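How to Pack Snacks in Small White Paper Bags

Givel Event Supply Notes, packing section
Last revised August 15, 2022

Scope

These instructions cover filling small flat-bottomed paper bags with individually wrapped snacks for handout at meetings, school trips and registration desks. They apply to plain white bags without a window or handle. For larger carrier bags see the separate page on the Midamen size.

The method was written up after the June order, when 1,069 bags were filled over two shifts and a number of them came back with split side seams. Most of the splits were traced to bags being opened by pulling on the front panel and to stiff packets being forced in last.

What you need

Small white paper bags, flat-bottomed, stored dry and unfolded only when needed
Wrapped snacks, sorted by type into open trays
A flat, clean tabletop, light in color if possible
A kitchen scale reading in whole ounces
Paper labels or a stapler, if the bags are to be closed

Snacks should be factory sealed. Do not pack loose nuts, unwrapped cookies or fruit by this method. Chocolate is acceptable in cool rooms only.

Preparing the table

Wipe the tabletop and let it dry completely. Paper takes up water quickly along the bottom fold, and a damp base will give way when the bag is lifted. Place the trays to the side of the filling position and leave the middle of the table clear. The filling position should be far enough from the front edge that a sleeve will not catch the bag.

Set the trays in packing order, heaviest item nearest to you. If one tray holds two types of snack, divide it with a strip of card. Mixed trays are the main cause of bags with a duplicate item and a missing one.

Opening the bag

1. Hold the bag by the two side folds, near the top.
2. Push the folds toward each other until the mouth opens.
3. Insert a flat hand and press the bottom panel down from inside until it lies square.
4. Run one finger along each lower corner. A corner that stays folded under will make the bag lean.
5. Stand the bag on the table with the plain side toward you.

Do not blow into the bag. Do not snap it open by swinging it; the glued seam at the back is the weakest part and may lift at the top.

Filling order

Begin with the item that has the largest flat face, usually a bar or a carton. Lay it against the back panel, upright. It stiffens the bag and keeps the mouth open for the remaining items.

Next add the dense small items, such as raisin boxes, on the bottom in front of the bar. Pillow packs (chips, crackers, popcorn) go in last, upright, with the crimped end upward. The air in a pillow pack acts as padding and also fills out the bag.

The standard fill is 9 ounces. Weigh the first few bags of each batch and again whenever a tray is replaced with a different brand.

Items may stand above the mouth of an open bag. If the bag is to be folded shut, leave at least 2 inches of paper above the highest packet.

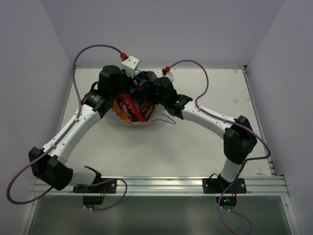
Ruth Sowerby disagrees with the order given above and writes that she puts one pillow pack in first, flat on the bottom, then the bar, because her bags travel in crates and the bottom corners of the bars were wearing through the paper. She adds that the bag stands less steadily this way and has to go straight into the crate.

Her variation is suitable for crated bags. For bags that will be displayed on a table, use the order as written.

Adjusting the contents

After filling, check that the bag stands without support. If it leans forward, the dense items have moved to the front; lift the front pillow pack, push them back and replace it. If it leans to one side, a lower corner is probably folded under. Remove the contents and press the corner out. Trying to correct it from outside will crease the paper.

Handle the packets by their crimped ends. Squeezing the middle of a pillow pack can open the seal.

Closing

Fold the mouth down once, about half an inch, crease it, and fold again. Fix the fold with one label placed centrally. Staples hold better but should not be used for bags given to young children. When staples are used, place them through the folded paper only, clear of any packet.

Bags that will be handed out within the hour can be left open.

Storage and transport

Standing bags are placed in a shallow crate, 9 to a layer, with the mouths up. Do not stack a second layer directly on the first; use a sheet of card on supports. The Bruketura crate fits this arrangement with a little clearance. The Orbán crate is narrower and needs one row fewer.

Keep filled bags away from radiators and direct sun. Carry each bag with one hand under the base. The top fold is not a handle.

Corrections to this page go to Évan Baudry.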